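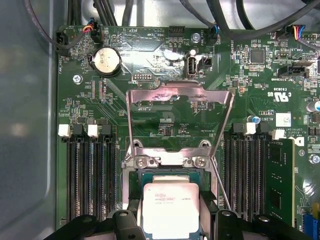 4. Setting up your first campaign

This section covers creating a campaign in Clono, choosing an audience, setting a budget and turning on conversion tracking. You need a confirmed account and a payment method on file. If you have not added a payment method, go back to section 3.

4.1 Create the campaign

1. Sign in and open the Campaigns tab.
2. Click New campaign in the upper right corner.
3. Type a name. The name is for your own use and is never shown with the ad. It can be changed later.
4. Pick an objective: Visits, Sign-ups or Sales.
5. Click Save draft.

Note: The objective cannot be changed after the campaign goes live. To switch, duplicate the campaign, pick the new objective in the copy and pause the old one. Past results stay with the old campaign.

If you manage ads for more than one company, check the account name at the top of the page before you save. Drafts cannot be moved between accounts. Agency users will see the client name after a slash, as in Negussie / Platov.

4.2 Add your ad

1. In the draft, click Add ad.
2. Upload a picture or choose one from your library.
3. Enter a headline and body text.
4. Paste the full address of the landing page, including https.
5. Click Preview. Look at both the feed layout and the sidebar layout.
6. Click Add to campaign.
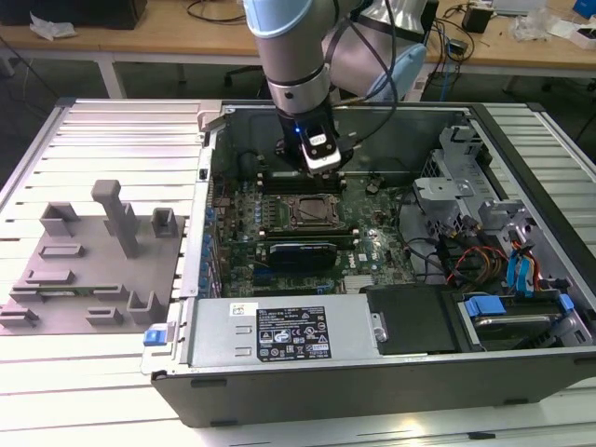
Figure 4-2. Desktop tower on its side, with memory slots above and below the processor socket.

The sidebar layout trims long headlines. If yours ends in three dots, shorten it or fill in the optional Short headline field.

Caution: Do not use a redirect link as the landing page. Review checks the address you entered against the page that loads, and a mismatch sends the ad back to draft.

4.3 Choose an audience

1. Open the Audience panel.
2. Select at least one country or region.
3. Set the age range, or leave it open.
4. Add interests. Each interest you add makes the audience larger, so someone who matches any one of them can be shown the ad.
5. To narrow the audience instead, click Must also match and enter the second interest there.
6. Click Update size.

The estimated size appears under the panel. A result of 1,621 means that 1,621 active users match your settings today. It does not mean that all of them will see the ad. Clono will not run a campaign with an audience smaller than 665.

Note: Uploaded customer lists are matched overnight. Until matching is done, the list shows as Pending and is left out of the estimate.

4.4 Set a budget

1. Open the Budget panel.
2. Choose Daily or Total.
3. Enter the amount in your account currency.
4. Set a start time. For a total budget, also set an end time.
5. Leave Bid on Automatic unless you have been given a target cost.

A daily budget can run over on a busy day. The extra is taken back on slower days in the same billing month. A total budget is never exceeded.

Caution: Raising the budget takes effect at once. Lowering it takes effect at midnight in your account's time zone. If you need to stop spending right away, pause the campaign.

4.5 Turn on tracking

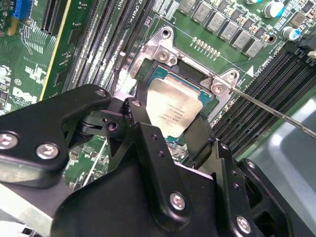

Figure 4-3. Processor seated in its socket on a Dell motherboard.

1. Go to Settings, then Tracking.
2. Copy the code snippet.
3. Paste it into the header of every page on your site, or send it to whoever looks after the site.
4. Load your landing page once in a separate browser window.
5. Return to Tracking and click Check status.

The status should change from Not found to Active. If it does not, turn off your ad blocker and repeat steps 4 and 5. Paste the code only one time per page. Pages with 2 copies report every sale twice.

4.6 Submit for review

Click Submit. The campaign shows In review, then Live or Returned. For a returned campaign, open the ad and read the note beside the red flag, make the change and submit again. After 3 returns the campaign is locked and has to be opened by support. Write to Liya Habte on the advertiser desk and include the campaign name and the landing page address.

Continue to section 5 for reports.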